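Progress report, September
Sollbridge Household Support, Cornon site
Prepared by Samah Bouzid for the Abdel Hamid Fund

Dear colleagues,

With this report I inform you of the progress in the storage part of our project. The first period was mostly for the apartments on the upper floor, and now we have moved also to the common laundry and the small kitchen beside it.

At the start we asked the families what makes the tidying difficult for them. Many gave the same answer: things have no fixed place, so they travel from room to room and finally stay on the floor. We decided to begin with baskets and leave the shelves for later. A basket can be carried by an older child, and a family that moves out can take it with them.

From the budget line of 3000 for small equipment we have bought 59 baskets and boxes in different sizes. The supplier is Sadau, the same as last year. Until now 25 households have received their set, and 18 of them have already had the second visit, where we look together at what is working and change what is not.

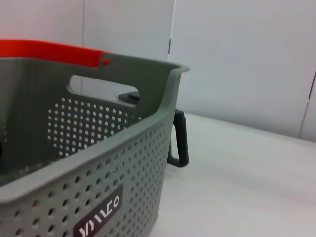 For the daily things we prefer the gray-green plastic basket with the orange-red handle. It has small round holes in the walls, and this is important for the families, who put in it clothes pegs, sponges and bath toys. The closed boxes we gave in the first weeks were less liked. Two mothers told us that cloths stayed damp inside, and we have exchanged these boxes. There is also an opening in the side for the hand, and some people use only this and leave the handle down.

The labels are going slower than planned. We wanted to write them in three languages, but the first stickers did not hold well on the plastic. Now we try cards tied with string. I will report on the result next time.

In the common laundry the work is half finished. The shelf above the sinks must be fixed again before we can put any weight on it, and the building manager has promised to send a person. Until then the baskets for this room stay in the office.

For the next period we plan the second visit for the remaining seven households, and a short afternoon meeting where families can show each other how they arranged the kitchen. We ask your permission to use the money left from transport for additional string, cards and hooks. The receipts are attached in the usual folder.

With kind regards,
Samah Bouzid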